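Skinstead corrige el fallo de agarre detectado en julio

¡Ya tenemos la causa! El equipo de Skinstead ha localizado el error que hacía que el brazo Franka Emika cerrara la pinza antes de tiempo en el simulador Drument – 592 agarres fallidos en 1035 intentos. La orden de cierre se enviaba sin esperar la lectura de posición. La nueva versión introduce una pausa de 200 milisegundos y detiene el brazo si falta la lectura.
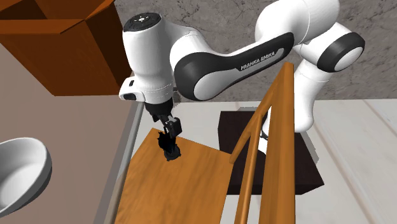 Gönül Kahraman pide prudencia y recuerda que quedan 400 pruebas por repetir antes de pasar al brazo físico en Salem.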